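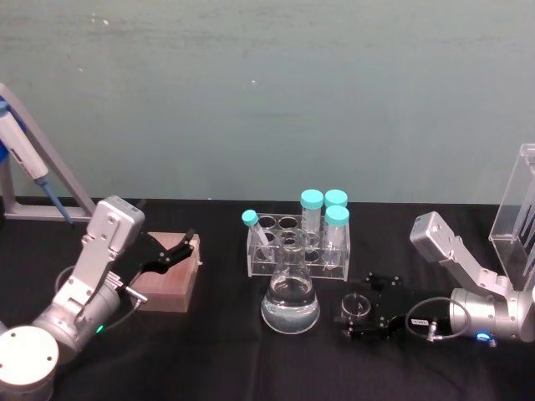 Home fermenting is back, and not the cute kind. Hot sauce, vinegar, five-month miso in a closet in Gurnberg. Man-sik Won started with 7 jars of cabbage and a bathroom scale. Now he sells 2,000 bottles a year under the name Banik, and the kitchen has gone a bit lab. Salt by the gram. Acid checked every morning. A pipette hanging in its stand, white with a blue top, for the people who got tired of guessing with teaspoons. Black cloth on the table too, shows up every spill.

Does it taste better? Mostly. The November batch was flat, he says, too careful. "My mother never measured a thing." Her kimchi still wins.

Want to try it? Cabbage, salt, a clean jar, patience. Keep it somwhere cool. Taste on day 5. Then leave it alone.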